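Diệp Tôn
17. Juli 2022

Ich habe im Mai angefangen, den Nachlass meiner Großtante zu sortieren, genauer gesagt ihre Rezepte. Weil ein paar Leute gefragt haben, schreibe ich hier auf, wie ich vorgehe. Wird ein längerer Thread.

Es sind 634 Karteikarten in zwei Blechkästen. Dazu ein Schulheft ohne Umschlag, das noch älter ist. Die Karten sind auf Deutsch, das Heft ist halb Deutsch, halb Vietnamesisch.

Sortiert hat sie nach Anlass, also Besuch, Krankheit, Neujahr, Reste. Ich wollte zuerst alles alphabetisch umstellen und habe es nach 17 Karten wieder gelassen. Ihre Ordnung bleibt, das Alphabet kommt in eine eigene Liste.

Mengenangaben sind das größte Problem. Sehr oft steht da »eine Schale«. Welche Schale, steht nirgends. Meine Mutter meint, die blaue mit dem Sprung, die bei ihr im Schrank steht. Bis zum Strich passen 5 Deziliter rein. Damit rechne ich jetzt.

Die Reisgerichte gehen mit dieser Schale gut auf. Beim Kuchen kommt Unsinn heraus. Vermutlich hat sie beim Backen eine andere genommen.

Auf manchen Karten steht oben rechts »Lò«. Ich dachte erst an einen Ort oder einen Nachnamen. Es heißt schlicht Ofen. Alles, was gebacken oder überbacken wird, hat diesen Vermerk, eine Temperatur fehlt trotzdem.

Bei »mittlere Hitze« gehe ich von 180 Grad Ober-/Unterhitze aus und schreibe dazu, dass das von mir stammt. Alles, was ich ergänze, steht in eckigen Klammern. Dann kann später jemand anders entscheiden.

Zum Scannen: Karten mit Fettflecken lege ich auf ein dunkles Blatt, dann scheint die Rückseite weniger durch. Graustufen reichen nicht. Sie hat mit Rot korrigiert, und das sieht man sonst nicht mehr.

Tippen tue ich von Hand. Texterkennung habe ich probiert, bei ihrer Schrift wird aus »Zwiebel« jedes Mal »Zuber«. Das Korrigieren dauert länger als das Abschreiben.

Es gibt 49 Karten, auf denen nur ein Name und ein Datum stehen, kein Rezept. Ich nehme an, das war eine Art Gästebuch: wer wann zum Essen da war. Die kommen in einen eigenen Ordner, ich werfe nichts weg.

Bei einer Karte komme ich nicht weiter. Da steht »wie Himmont, aber ohne Essig«. Eine Karte Himmont gibt es nicht. Falls das jemandem als Gericht, Gasthaus oder Straße etwas sagt, bitte melden.
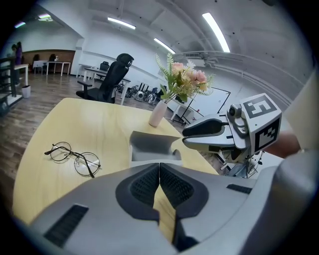 Nachtrag zu den Schalen: Meine Tante hat noch eine kleinere gefunden, weiß, ohne Muster. Mit der habe ich den Mohnkuchen neu gerechnet, und jetzt stimmt das Verhältnis von Mehl zu Ei. Also weiße Schale für alles mit »Lò«, blaue für den Rest.

Zwei Leute haben nach einer Datei zum Herunterladen gefragt. Gibt es noch nicht. Erst will ich die Abteilung »Krankheit« fertig haben, das sind vor allem Suppen und ein Ingwersud, der bei uns immer noch gekocht wird.

Die Originale kommen danach zurück in die Blechkästen, mit säurefreiem Papier zwischen den Abteilungen. Die Kästen stehen bei meiner Mutter im Flur, trocken und weit weg vom Herd.

Nächste Woche kommt das Heft dran. Die vietnamesischen Seiten lese ich mit meinem Vater, der kennt die alten Bezeichnungen für die Kräuter besser als ich.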